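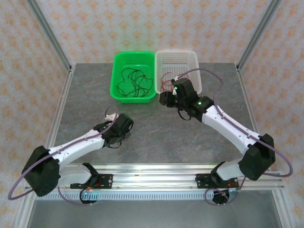 Hi, and thanks for stopping by! I'm the one who answers the phone, sweeps up, and writes this page, so if something here is out of date you know who to blame. (Last touched 2007-01-12, when I finally took the old fax number off.)

Ernier is a small repair and sorting shop for wire, cord, and cable. People bring us the box from under the desk, or the drawer from the garage, or the whole back closet of a school music room, and we pull it apart, sort it, coil it, tie it, and hand it back in a state where you can find what you need. We also sell short lengths of hookup wire to hobbyists and teachers. I started out doing this on evenings at my own kitchen counter, and it grew from there faster than I was ready for.

## How we got going

My first real job was for Vetgate, the animal clinic supply people two doors down from where we rented back then. They had 64 boxes of mixed leads and chargers and no idea what went with what. I said I'd have it done by March. I did not have it done by March! But they were patient, and they still send us work, and I still have the notebook from that job with the sorting rules I made up as I went along. Most of those rules are the ones we use now.

After that we took the bigger room on Du Street, with the good light and enough wall for shelves. I put up the peach flower paper myself over a long weekend and I would not change it for anything. It's a cheerful little print, and after an hour of looking at black cable you want something cheerful to rest your eyes on.

## The way we sort

Color first. Everybody wants to start with length, or with the plugs, and I understand the urge, but color is the thing you can see from across the room. So the black goes in one basket and the red goes in another, and we don't get any fancier than that until the pile is gone. We use plain plastic mesh baskets, one green and one white, side by side at the back of the table where your elbow won't catch them. The mesh is great because dust falls through and you can see what's in there without digging.

Coiling comes after. I like a loose loop — big enough that the wire isn't fighting you — and I'd sooner see a lazy coil than a tight one. Thin wire especially remembers every sharp bend you ever gave it.

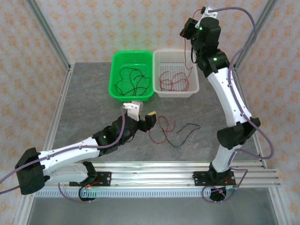
One longtime customer wrote to tell me I'm wrong about all this and that length should come first, on the grounds that a short black cord and a long black cord are no use to the same person. It's a fair point, and if you ask for it that way on your order slip we'll do it that way. I'll grumble a bit, but we'll do it.

## The table

Visitors always ask about the tabletop, so I'll get it over with. It's gray and green with white veins all through it, and orange ones too, and I picked it for how it looks and for how it wipes down. Red wire shows up on it beautifully. Black does fine as well, as long as you haven't let the pile get deep. I'm told I talk about this table too much.
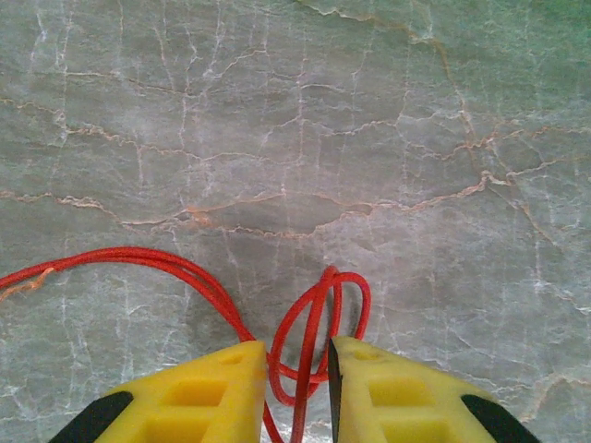 A teacher who orders from us asked whether thin red wire is harder to straighten out than black, or whether her class was only imagining it. My answer is that the color makes no difference, but the thinner it is the more it likes to double back on itself, and the trick is to find the middle and work toward the ends. Pulling on an end just makes the knot smaller and meaner. I've written that on a card and it goes out with every school order now.

## What we do these days

* Sorting and coiling, by the box. Small boxes take us 7 working days.
* Hookup wire by the foot, in red and black, with a 30 foot minimum.
* Dusitier, which is our labeling kit (little tags, ties, and a pen that doesn't smear). I came up with the name at two in the morning and it stuck.

We keep a running tally of finished coils by the door, and as I type this it says 3,975. I'm hoping to order a cake for the next round number, so if you've been putting off that drawer, now would be a lovely time!

## Come see us

You're welcome to drop your box off at the Du Street door any time the light is on. Please tape the lid. Please don't put batteries in with the cords, and if there's a cord in there you've been missing for years, tell me what it looks like and I'll keep an eye out for it.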